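From: Ismail Alaoui
To: Grotthorpe Home Repairs list
Date: 2 Aug 2018
Subject: Re: [repairs] Sticking drawers and a marked marble top

Faustino Zepeda wrote:

> We have moved into the end house on Arellano Road and the kitchen
> needs work. There are 18 drawers in all and 4 of them stick badly.
> The ones on metal runners drop at the front when they are pulled
> right out. The older ones just run wood on wood.
>
> The other trouble is the marble worktop. There are dull patches by
> the sink and I have been told to try vinegar, lemon, and a paste of
> bicarbonate. Which of these is right?
>
> Faustino

Hello Faustino,

Leave the vinegar and the lemon in the cupboard. Both are acid and both will eat into marble. I expect your dull patches were made that way in the first place.

Drawers first. Take out one that works and one that doesn't, and put them side by side somewhere with good light. Check each box is square by measuring corner to corner both ways. If the two figures differ, the joints have moved and no amount of fiddling with the runners will put it right.

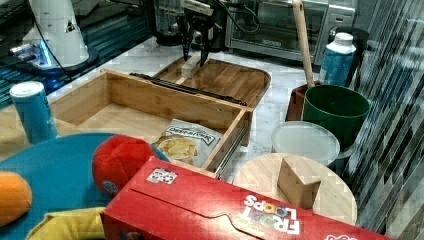
Box and runner on the worktop, chopping board alongside.

If the box is square, look at the runners. The usual fault is a loose screw at the back of the cupboard, where you can't see it without a torch. Glue a matchstick into the old hole, let it set overnight and put the same screw back. Don't go up a size, as the sides on these cupboards are thin and a fat screw will split them. Then wipe the old grease out of the track with a dry cloth. It picks up crumbs and goes like putty.
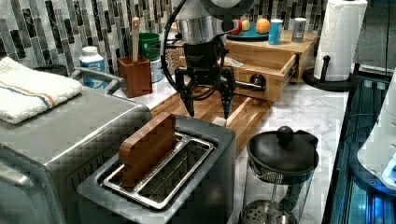 For the wood on wood ones, rub a plain candle along the bottom edges and along the strip they sit on. If they still stick, wait for a dry spell before you plane anything. I took a good shaving off two of mine in a wet August and they rattled all winter.

Replacement runners are sold in pairs by length. Measure the cupboard, not the old runner, because yours may have been the wrong ones to begin with. Mine were. The Wuvix shop used to sell singles but has stopped.

On marble I know less, so I asked Yareli, who had hers done last year. Her answer is below. 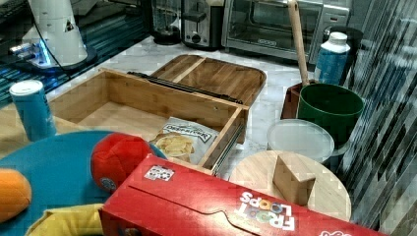 Yareli Magaña wrote:

> Dull patches are etching and cleaning won't shift them. Use washing
> up liquid and warm water day to day and dry it off afterwards. For
> small marks I used a marble polishing powder and a damp cloth, and
> it took me most of an afternoon. The large patch I left to a man
> from Penemik, who charged 95 pounds. A bicarbonate paste is for oily
> stains, which are darker than the stone. It does nothing for etching.

So, in the order I would do it:

1. Check the drawer boxes for square, then tighten or plug the back screws.

2. Candle wax on the wooden ones. Leave the plane alone until the weather is dry.

3. Oil any chopping boards while you have things out. Food grade mineral oil, wiped on along the grain and left overnight.

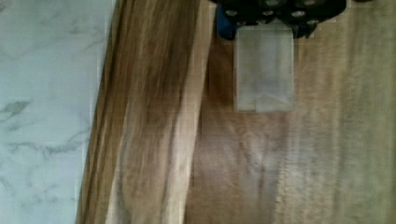

4. Try the polishing powder on a corner of the marble that doesn't show before you go near the sink.

Abundio Barajas has my long screwdriver at the moment. Ask him for it and keep it as long as you need.

Ismail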